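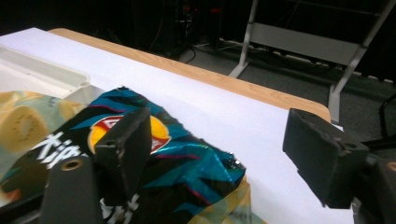

Notebook, packing bench 2 – 2018-07-27

Snack bags again. Gunhild wanted the crinkly foil ones in the set before the holiday shutdown, so I did those in the morning and left the cartons for later. White paper on the table, tray at the left, same as in June.

The kiwi bag with the teal zigzags is the worst of the lot to hold. Foil gives way wherever you press it. With my own hand I would pick it up without a thought, pinching a bit more when it slides. With the hand-held gripper I have to decide where to pinch, and I notice I have started picking the crimped end on everything, even bags where the middle would do fine. If all of us do that, the arm is going to learn our shortcut. Elli says she goes for the middle out of habit. We should compare before anyone records more.

Target from Damgaard is 4000 picks, of which 3000 are supposed to be soft packs. I asked again who chose that split and got the same slide back. Our line runs far more cartons than bags. Somebody likes the bags because they look hard.

Wrist: sore by ten, better after the break. Squeezing the grip handle is nothing like packing. On the line you shift your weight, you swap hands, you talk to whoever is across from you. On this bench you make one movement, put the thing down, make it again. I wrote that on the Fastance feedback form in June under "operator comfort" and have heard nothing. Asking for a shorter session: 32 picks, then stand up. Gunhild agrees in principle – I want it on the rota in writing.

What bothers me more is the wording in the Skardale plan. It says packers will "move to supervision" once the arm takes over the mixed bins. I asked how many supervisors one arm needs. There are six of us on the shift. Elli reckons there will be other work, jams to clear and bins to fill, and she may be right, but clearing jams for a machine is a worse job than packing. At least now I set my own pace. When they put in the Pranov labeler we were told the same thing, and what we got was a stool next to the labeler.

To be fair to it: I would be glad never to lift the bottom-row crates again. If they had started there I would have signed up on the first day. The crates aren't in the plan at all. I asked. "Phase later."

Things to sort out
- finger pads are scuffed, check if there are spares in the drawer
- tape the paper down at the back corner
- last batch of 100 has no bag type written against it, mine, will fix from the paper log
- ask Gunhild if we get to see the drop rate before management does
- Elli wants to try the bags half flattened, fine by me, log them separately

Cartons after lunch, if the table is free.

Packing bench notes – shared copy, questions to Gunhild Hviid – Back to top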